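Site Visit Report: Primberg Open House, Fukitz Plant

Prepared for the Equipment Planning Office, Lehtinen Technical Center

Purpose of the visit

The Center has set aside money in next year's capital plan for robotic workstations in the assembly training rooms. Before any request for quotes is issued, the Planning Office asked two staff members to attend the August open house at Primberg and to report on cost, space, and upkeep. Vilja Laaksonen attended for the training department and the undersigned for planning.

Visitors were received at 9:30 a.m. and divided into groups. Our group of seven was taken first to the demonstration hall, where the discussion centered on two-arm stations for bench work: sorting hand tools, handling cases and trays, and holding molded parts.

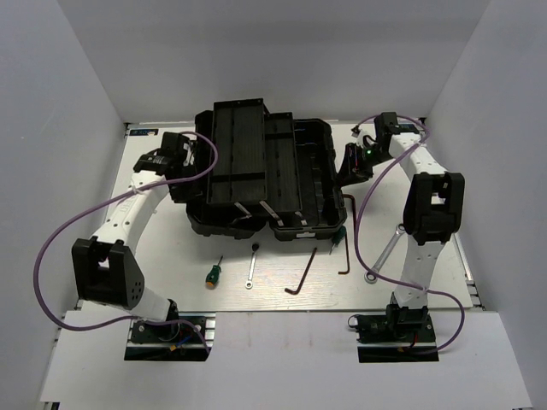
Primberg quotes the station as a package. The price covers the arms, the mounting plates, the control software, and one day of setup. It does not cover the work surface, side walls, lighting, or shipping, and these were listed on a separate sheet given out on request. The Planning Office should note that the separate sheet added a good deal to the figure first mentioned to us by telephone. Any comparison between suppliers should be made on the full installed price.

Delivery is quoted at 37 working days from receipt of a signed order. Orders placed after the end of the fiscal quarter are subject to a new price list. The sales office would not commit to holding the present prices past that point, although it agreed to put the question to management.

Grippers and wear parts

The second part of the visit dealt with grippers. Fingers and pads are treated as wear parts and are excluded from the warranty. Primberg recommends inspection after every 400 hours of use and sells replacements in pairs only. The Center's current budget form has no line for wear parts on training equipment, and we recommend that one be added before the request is submitted. Spare fingers should be ordered with the first shipment, as small orders carry a handling charge.
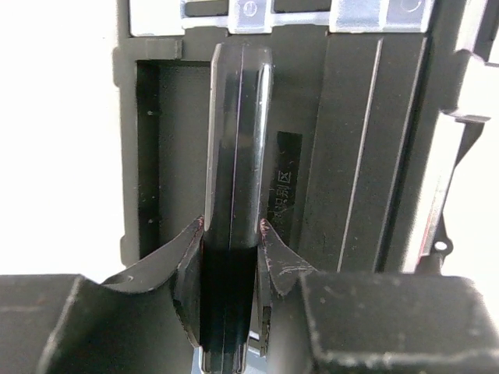 Fouad Hajji urged the group to budget for the second year before the first. His own shop had bought its stations with a one-time grant, he said, and then had to take pads and cables out of the general supply account, where they competed with everything else. He would now ask for a smaller number of stations and a larger reserve.

Ms. Laaksonen asked whether wear parts from other makers could be used. Primberg replied that Sisent fingers fit the same mount with an adapter, but that any damage resulting from their use would be billed to the customer. We were not given this in writing and have requested it.

Space and utilities

Each station needs clear access from the front and from one side. Room 46, which had been proposed for this purpose, would hold two stations under that rule. The room plan circulated in the spring showed three and should be withdrawn. Power needs are modest, and the existing outlets are believed to be enough, subject to review by Facilities. 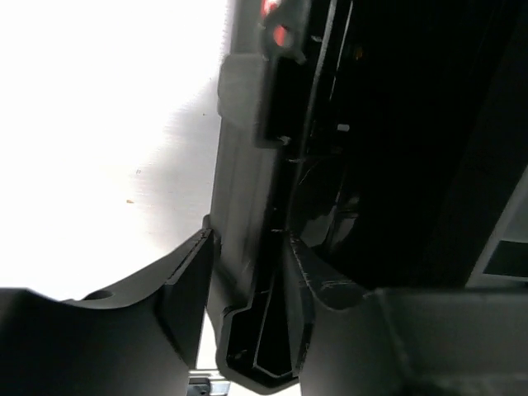 Training for instructors is offered at the Fukitz plant or on site. The on-site course costs more per day, but it has no limit on attendance, and once travel and lodging are counted the two come out nearly even. We favor the on-site course. It should be scheduled after installation is complete and before the start of classes.

Recommendations

The Planning Office is asked to approve a request for quotes on two stations, with delivery, setup, work surfaces, and instructor training priced as separate items. A yearly allowance for wear parts should be entered in the operating budget. Room 46 should be measured again before the request goes out.

Copies of the price sheets and the warranty terms are on file with the Planning Office.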